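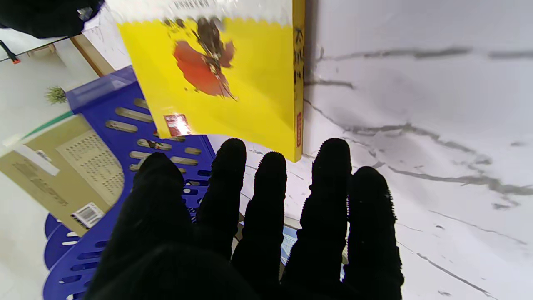
The woman who runs the secondhand bookshop in Avach did not set out to sell books. She took the lease in March to store furniture, and the previous tenant had left 1,883 paperbacks in the back room.

"I rang him and he said keep them," she told me. "So I put a table outside and sold 19 on the first morning."

The shop is called Solís, after the café that used to be there. The old sign was sound and a new one would have cost her 755. She opens late, shuts for lunch and prices everything in pencil inside the cover. 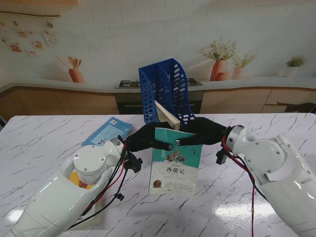 Most of her stock now comes from house clearances. She will take almost anything apart from encyclopaedias, and she sorts it the same evening – crime, cookery, local history, the rest. For that she wants a pale surface like the white marble-patterned table top in the photograph. "Dark wood hides the dirt," she said. "On white you see every crumb that falls out of a spine."

Damp is the main trouble. She has turned away nearly 2,000 books over it, most from one cellar in Zakoston.
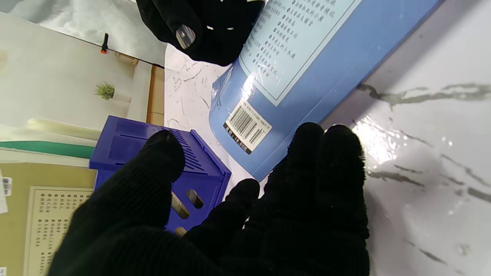 "People get upset," she said. "They think I'm being fussy. But one bad box will spoil a shelf."

She will have a stall at Festasden again this year, mainly children's books. After that she wants to repaint the back room, which still has the café's tiles on one wall.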